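Saturday, September 27, 2025

I found a cassette this week! I was looking for the spare car key (still missing) in the box that has followed me through four apartments, and down at the bottom under a bunch of dead batteries was a tape with WOVEN, DECEMBER written on the label in my own terrible handwriting. I sat on the floor and stared at it for a minute.

Woven was the band I played bass in, if "played bass" is the right way to put it. Hernán Zapata sang and played guitar, Costel Bălan drummed, and Magdolna Szilágyi played a keyboard that weighed more than she did and was the only reason anybody took us seriously. She'd had real lessons. The rest of us had a chord book with the back cover missing.

I don't own anything that plays a cassette anymore, so I borrowed a deck from Iona Lamont down the hall, who also lent me a cable and told me to clean the heads first. I did not clean the heads first. I just wanted to hear it.

So. Side one is the whole set from our December show at Plivine, which was a long skinny room with a stage at the wrong end, so you had to walk past the band to get to the bathroom. I remembered the place as packed. Going by the clapping, I'm going to say it was not packed. Hernán introduces us twice, once before the first song and once after it, as if people might have come in during the two minutes in between.

The first song is way too fast. I mean ridiculous, you can hear me just hanging on to the root note and hoping. Costel always sped up when he was nervous and he was nervous every single time we played, and then the rest of us would speed up to keep him company. By the second verse Hernán is dropping words so he can breathe. I laughed so hard I had to rewind it.

But then there's "Wolow," and oh man. I'd forgotten how good that one was. It's the slow one, Magdolna wrote it, and it starts with just her left hand for what feels like forever before the drums come in. Nobody talks over it, even on a cheap tape you can hear the room go quiet. My bass part is three notes and I still remember where all of them are (I checked, on the actual bass, which needs new strings badly). The ending falls apart a little. I think I came in early. I don't care, I've played it maybe 20 times since Wednesday.

Alasdair MacKinnon recorded it. He ran sound at Plivine and he'd tape your set off the board for 2 bucks if you brought your own cassette, which is why the vocals are so loud and my amp sounds like it's in the building next door. You can hear him too, between songs, asking Costel to please stop hitting things. We got paid 50 dollars that night and spent all of it on pizza.

Side two is the weird side. It's a practice at Hernán's place, mostly us arguing about the bridge in "Sethi," and we never did agree on that bridge. There's a good ten minutes of tuning. Then the first half of a song I don't recognize at all, with me singing, and it cuts off when the tape runs out. I have no memory of singing anything ever. I asked Costel and he said he doesn't know it either, so if Magdolna or Hernán happens to read this, please write and tell me what it is!

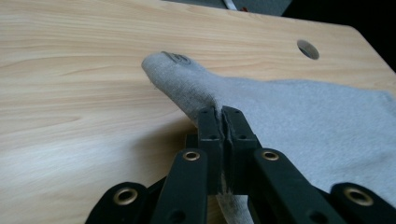

Sock on the table, Saturday morning.

Anyway, I'm going to get the tape copied over before the deck has to go home. Iona says she can do it through her computer if I bring the tape by next week, and she wants to run the tuning part through some filter to see what happens. Fine by me. I'll send it to everybody who was in the band, and to Alasdair if I can find an address for him. The last one I had was from two phones ago.

I also ordered bass strings. The medium ones, same as I used to get, and they cost a whole lot more than they did back then.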